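Furnival Kitchen Planner, two-seat license: review
Feb 9, 2019

We bought Furnival to answer one question before ordering hardware: how much arm does a kitchen cell need? The package is a simulator with a library of furnished kitchens and a cost sheet that follows the model. Two seats cost $2000 for the first year, and renewal is $77 per seat per month.

Installation took one morning. The arm library holds 29 models, including both of the Sikex units on our shortlist. The Eltov arm we wanted to compare was missing and had to be entered by hand from its data sheet – a dull job, mainly because joint limits go in one at a time and the form does not save until the last field is filled.

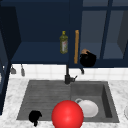 Reach is the figure that drives the budget, and Furnival handles it well. You place a base, pick a set of objects, and the planner reports which ones the arm can get to and at what wrist angle. The gripper is drawn as a plain red sphere until you assign a real one, so early studies say nothing about finger clearance. Our test layout was a fair challenge: a white mug on its side in the right basin of the sink, and a green bottle up on an open shelf in the run of navy cabinets above. The short Sikex arm managed the mug and failed on the bottle. The long one managed both, and the cost sheet updated at once.

The cost sheet itself is average. It covers arm, controller, mount and cabling. It leaves out guarding, spare parts and installer time, and there is no way to add a custom row. We export to a spreadsheet and finish there.

Contact is the weak point. Cloth is treated as a stiff body, and stone and steel share one friction value by default. Do not use it to estimate cycle time or pick success. Kisico's planner is better in this respect, but it has no kitchen library and takes longer to set up.

Support replied to two of our three tickets within a day. The third, on the data sheet form, has been open for 14 days. A fix is listed for the August release.

Rating: 4 out of 5 for sizing and layout, 2 out of 5 for anything involving contact. We will renew one seat.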